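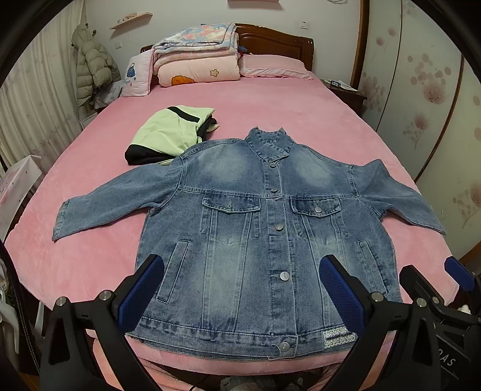
The clothes swap is back in June, and I could not be happier! If you came last year you'll remember the long line out the door of the Drarmont hall and the smell of Zuleica Furtado's cheese bread coming from the kitchen. If you didn't, the idea is simple. You bring clean clothes you no longer wear, you get a token for each piece, and you take home the same number of things somebody else has let go. Denim always goes first. A faded blue jacket with metal buttons and a couple of chest pockets will be gone before I've found it a hanger, and a loose thread by the bottom button won't put anyone off. So please, go dig through the back of the closet.

We had 300 pieces on the racks last time, and by the end of the afternoon only 38 were left (mostly neckties, and one very large poncho that I still think about). The leftovers went to the shelter on Barov Street, which was glad to have the coats and took the neckties too. Danica Ionescu would love to see us reach 1,000 this year. I told her that was a lot of hangers. She has already started collecting hangers.

Some things are new. The mending table gets its own room, with better light and two sewing machines, so Dörte Schmieder and Xiaoyan Liao won't be working in the hallway with everyone stepping over the cord. Bring anything with a missing button, a dropped hem or a stuck zipper. They'll show you how to fix it yourself if you have the patience, and they are both wonderful teachers - I came away last year knowing how to patch a knee, and I've since done every pair of pants in the house, including a pair that didn't need it.

Kids' clothes will be sorted by size this time instead of by color. It looked lovely by color. It was also a nightmare for parents.

What we'd love to get: coats, jeans, sweaters, school clothes, anything in larger sizes, belts, scarves. Shoes are fine if the soles are good. Please leave underwear, pillows and single socks at home. Wash everything first and check the pockets! Last year I found a house key, a grocery list and a baby tooth, and only the key was ever claimed.

Doors open at 2, and you can drop bags off from 10 in the morning at the side entrance. Ramiro Figueroa has room in his van for pickups if you can't carry yours over - leave your address at the front desk and he'll call you back. Tokens from last year are still good, if you can find them.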